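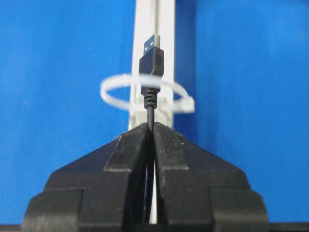

Fiche USB noire sur fond bleu.

2 novembre 2022

Bon, je sais que la saison est finie chez nous depuis un moment et que tout le monde est déjà passé au hand ou au foot en salle, mais il faut que je vous parle de Pietrzak. Je rumine ça depuis la remise des trophées du championnat et si je ne l'écris pas quelque part, je vais continuer à embêter mes collègues à la machine à café.

Pour ceux qui débarquent sur ce blog : je suis le baseball amateur, celui des terrains un peu bosselés, des buvettes qui ferment trop tôt et des feuilles de match remplies au crayon. Mon équipe, c'est Vasta. Je n'ai jamais prétendu être objectif, et je ne vais pas commencer ce soir.

Donc, le trophée du meilleur lanceur est parti chez Tolari. Pas de scandale là-dedans, leur gaucher est très bon, il a une balle courbe qui tombe comme une pierre dans un puits et je l'ai vu ridiculiser nos trois premiers frappeurs en onze lancers. Mais quand on regarde qui a vraiment porté son équipe de bout en bout, moi je vois un autre maillot. Celui du club de Pietrzak (oui, le club porte le nom de son stade, ça déroute toujours les nouveaux). Leur numéro 19, le grand droitier qui met une éternité à remonter ses chaussettes avant chaque manche, a lancé 80 manches cette saison. 80 ! Avec un enclos de releveurs qui tenait sur un banc de deux places !

Je le revois en avril, sur le terrain d'Udico, sous une espèce de crachin qui vous rentrait dans le cou. Sa défense avait fait deux erreurs dès la première manche, deux roulants tout bêtes. N'importe qui se serait mis à lancer n'importe comment. Lui, il a tapé deux fois la balle dans son gant, il a retiré le frappeur suivant sur trois prises, et puis encore un, et on est passés à autre chose. J'étais venu pour voir Udico, que nous devions affronter ensuite, et je suis reparti avec trois pages de notes sur l'équipe d'en face. Mon carnet était gondolé, j'ai encore du mal à relire la sixième manche.

Alors évidemment, on va me sortir le bilan victoires-défaites. Je l'ai lu dans les commentaires, je l'ai entendu dans les gradins, on me l'a même envoyé par message à minuit. Il a perdu plus de matchs que le gaucher de Tolari, c'est vrai. Sauf que le gaucher de Tolari, il a derrière lui la meilleure attaque de la poule – des gars qui vous mettent quatre points avant que vous ayez fini votre sandwich. Le droitier de Pietrzak, lui, devait gagner ses matchs 1 à 0 ou 2 à 1. Un lanceur ne frappe pas à la place de ses copains. Lui reprocher les défaites de son équipe, c'est comme reprocher au gardien que l'avant-centre tire à côté.

Il y a aussi l'argument du match contre nous, fin de saison, où il a pris cinq points en deux manches. J'y étais, j'ai crié comme un putois et j'ai adoré chaque seconde. Mais il revenait de trois départs de suite sans vrai repos et ça se voyait dès l'échauffement, ses rapides arrivaient toutes à hauteur de ceinture. On ne juge pas une saison là-dessus. Enfin si, apparemment, on peut.

Ce qui m'agace le plus, je crois, c'est que le vote se fait juste après les phases finales. Pietrzak n'y était pas, Tolari y était, et forcément on se souvient mieux des gens qu'on a vus la semaine d'avant. Si on votait avant les phases finales, je suis prêt à parier ma casquette de Vasta (la bleue, celle qui a vécu) que le résultat change.

Voilà, c'est dit. Je vous mets au défi de me trouver un lanceur de la poule qui a fait autant avec aussi peu de soutien, et si vous y arrivez, je vous paie un coup à la reprise. Les fans de Tolari ont le droit de râler dans les commentaires, ils ne s'en priveront pas. Restez polis, la dernière fois j'ai dû faire le ménage pendant deux soirs.

La prochaine fois je parlerai de notre arrêt-court, qui hésite à raccrocher les crampons, et du nouveau filet derrière le marbre. Il paraît qu'on voit enfin le match depuis les places du bas. J'irai m'y asseoir dès qu'ils rouvrent le terrain, avec une couverture et un thermos.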